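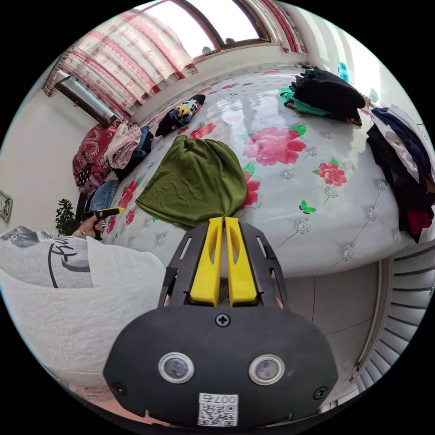 Laundry on the bed: an olive-green piece waiting its turn on the peony sheet.

Folding on the Bed (My Favorite Laundry Trick!)
by Ayten Oral

I folded on the kitchen table for years and my back hated it. Then we moved to Levent, the new table was tiny, and I started using the bed. I'm never going back! You get a big, soft surface, and the pile has to be gone before you can go to sleep (mine used to sit in a chair until Tuesday).

Make the bed first. Pull the sheet tight and smooth it with your forearm. A slippery sheet is great for this, by the way – clothes slide around easily and you can turn a whole shirt with one little tug.

Start with whatever is most crumpled. Pinch it at the hem, give it one good shake, and let it drop flat. Don't chase every wrinkle with your fingertips! Work from the middle out with your palms, then do the corners. If a corner keeps springing back, lay a heavy book on it while you fold the next thing.

Soft, drapey fabrics like to slide out of a fold. I fold them in thirds the long way, then roll from the top down, and they stay put in the drawer beautifully. Pleats I leave alone as much as I can: line them up with your fingers, fold across them once and stop there.

Sort by drawer, so everything for one drawer goes in one pile near the edge. My neighbor Mrs. Avcı sorts by color and her closet looks gorgeous, but I can never find my socks that way.

Set a timer for 20 minutes and put some music on. A normal load takes me 19, with a break to argue with the fitted sheet.

One more for October, when the sweaters come out: air them over the end of the bed for an afternoon before you fold them. So much fresher!

Next time: fitted sheets, and how I finally made peace with them.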